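Thursday, late, workshop

Indigo vat, still. Moved it next to the radiator because the back room drops too low overnight and it was sluggish again. pH strip read somewhere between the two greens, call it a bit low. Added a pinch more lime, stirred slow, lid on. Flower came back by lunch, coppery, smell right.

Rosalba wants the Kikusstead order (napkins, the long runner) in the pale shade, not the mid one we sampled in February. Fine by me, less dipping, but pale is where every streak shows. Need to be much fussier about scouring. Last batch had those greasy fingerprints that only turned up after the second dip and by then too late.

Scour notes so I stop looking for them:
434 g dry weight of cloth in the big pot, soda ash plus a squirt of the neutral soap, simmer, don't boil. Water went the color of weak tea. Drained, filled again, still tea. Third time nearly clear. The Zendivska linen is much dirtier than the old stuff, some kind of size in it I think. Ask Adelmo what he did with his half of the bolt.

Dips, test strips off the same bolt:
- strip A, one dip, 6 min. Too thin, looks like a washing accident
- strip B, two dips, 6 min each, air between. Nice. Probably this
- strip C, two dips, 12 min each. Darker but not by much, and blotchy at the fold
- strip D, forgot it. Went to answer the door. Don't count

So short dips and more of them, same as the Farina notebook says and same as I never believe. Airing time matters more than I thought, B hung for a good while between because I was on the phone.

Light blue to aim for, on a white ground:

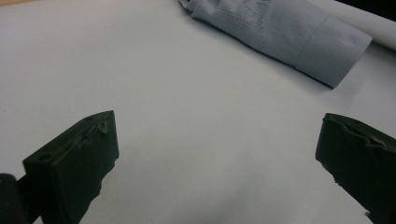

Pale blue, creased cloth. Target shade, near enough.

Compared strip B against the color cards at the window and again under the tube light. Window: good match to Rosalba's card. Tube: goes gray. Customer will have them under warm bulbs so who knows, should try a lamp from home. Wrote to Rosalba to ask which light she picked the card in. No answer yet.

Rinse: vinegar in the second water, not the first. Did it the other way round on Tuesday's scraps and they smelled of it for ages. Rubbing test on white cotton, dry rub clean, wet rub left a smudge on C, hardly anything on B. Want to repeat after a proper wash.

Trunov pot has a chip in the enamel near the handle, inside. Rust spot starting. Not using it for the runner, scrap cloth only untill it's sorted. Adelmo says he can get a steel one second hand, about 14 liters, would do for napkins but the runner would be cramped and we'd be back to fold marks.

Stock: soda ash low. Lime ok. Fructose nearly gone, order tonight. Gloves, the long ones, both left ones have holes, how.

To do
scour second half of the bolt
feed vat in the morning, check temprature before stirring
hem allowance on runner, ask Rosalba, she said one thing and the sheet says another
wash B and C with ordinary detergent, rub again
label the strips!! ink pen on tape came off in the rinse, use the stitched knots

Vat covered 6:40, radiator left on low. Adelmo has the key.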